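Section 2. Planning and Budgeting for Your Trelora Cell

Read this section before you place an order. Prices are list prices in dollars and do not include tax.

2.1 Work out the base cost

1. Start with the Trelora arm and controller: 2944.
2. Add the two-finger gripper with wrist camera: 790.
3. Add the Skindlow bench mount and safety kit: 1783. Skip this line if you already own a Bellis bench with the drilled plate.

NOTE: Fingers are wear parts. Replacement finger pads cost 35 per pair. Budget for them separately from the gripper.

2.2 List the items the arm will handle

4. Write down every drawer, knob, jar and lid the arm has to work with. Measure the smallest and the widest.
5. Compare the widest item with the gripper opening in your quote. Allow clearance on both sides.
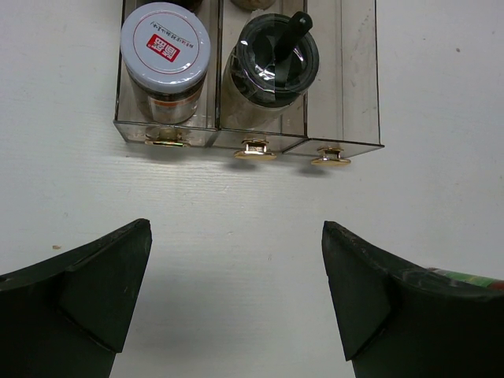 6. Mark any item that is clear or glossy. These take longer to set up with the wrist camera, so add setup hours to the labor line.
7. Buy spares of anything made of glass before testing starts.

CAUTION: Do not order the arm until the bench location is final. Moving a mounted cell means a new calibration visit, billed at the hourly rate.

2.3 Send the request

8. Fill in the planning sheet and send it to Mali Mathias at Nunder. Sheets received by noon on Thursday are quoted the following week.
9. Check the quote against your list from step 4 before you sign.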